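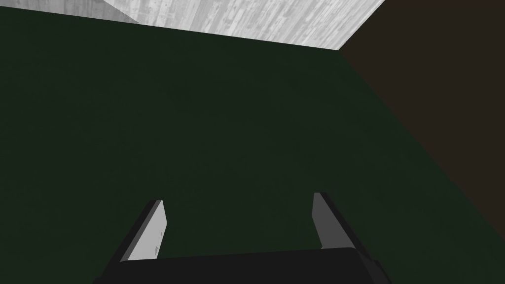

Kitutine Opens Its Doors in Alham With 56 Looms and a Very Large Pot of Soup

ALHAM, Thursday, May 16, 2024

Well, we did it! After a winter of painting, hauling and arguing over where the sinks should go, I get to tell you that Kitutine, our new weaving and textile workshop, is open to the public. My name is Silvia Zeman, I run the place, and I'm writing this release myself, so please forgive the exclamation marks.

Kitutine sits on the ground floor of the old Hrubý button works, two streets back from the river. If you grew up in Alham you probably had Hrubý buttons on your school coat (I did, and I lost most of them). The building stood closed for years. We signed the lease last November, got the heat running again, and started bringing in looms from every barn and attic that would have us. We now have 56, most of them table looms, plus a few floor models so heavy that they'll be staying put until the building falls down.

What can you do here? You can take a beginner class, rent a loom by the week, or just come in and wind yarn with whoever is at the big table. Classes run three evenings a week and on Saturday mornings. You don't need to own anything or know anything. My own first scarf was wider at one end than the other, and my aunt wore it to church anyway. 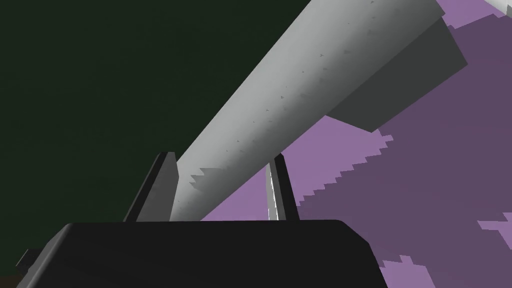 A long gray cylinder, seen up close.

We're also launching our own yarn, and I'm a little giddy over it. It's called Uleo, a soft wool and linen blend, and it comes in natural, rust, moss and a blue I went back and forth on for far too long. The first batch is 2000 skeins. It's sold at our front counter, and at the Alham summer market once that gets going. Uleo is spun a bit thicker than most weaving yarn, so beginners can see what they're doing and finish a project before they lose heart.

People keep asking me why weaving, and why now. I never have a great answer. I like that it's slow, and I like the noise of a room full of looms, and I missed having somewhere to go after work that wasn't a couch. When we put up a sign-up sheet at the library, 200 people wrote their names on it. That was the week I stopped sleeping and started shopping for benches!

Our opening exhibit, "Selvage," is up in the front room through the end of summer. It's all work by local weavers: rugs, dish towels, a baby blanket with a family story behind it, and one wall hanging that took its maker two years. Most of it is for sale and

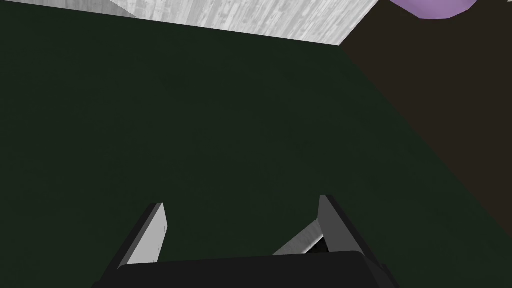 the money goes straight to the person who made it. We don't take a cut during the exhibit, and I'd like to keep it that way for the shows after this one too.

Admission is free. Kids are welcome as long as they keep their fingers out of the floor looms. There's soup on Saturdays after class, bring your own bowl if you can.

Reporters, teachers and curious neighbors who want a tour can stop by the front counter and ask for Silvia. If I'm at a loom, give me a minute to finish my row.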